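About Umside

Umside began at a kitchen table in May, when Uzma Bhutto offered to take up a pair of trousers for a neighbour and ended up with a hallway full of other people's hems. We've grown a fair bit since then (we have a proper shopfront now, and a kettle that works most mornings), but we're still a mending and alterations place at heart, and we still love a good hallway full of hems.

Relu Matei joined us once the zips got out of hand. He trained as a tailor and looks after coats, linings and anything with a stubborn fastening, while Uzma takes care of knitwear and formal wear – and the odd much-loved teddy, if you ask her nicely.

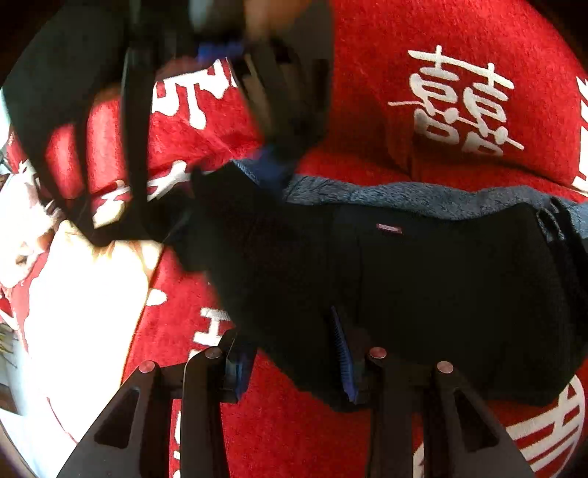

Last year 900 pieces came through the door, and 400 of them were winter clothes, so please do bring yours in before the cold weather if you can! We keep thread in 81 colours, and we'll happily hold a few up to the window with you until we find the right one.

We also run a beginners' evening called Jorneck, from 6 pm in the back room, where you can learn to darn a sock or sew on a button in good company. Tea is on us, and you're welcome to bring a friend along.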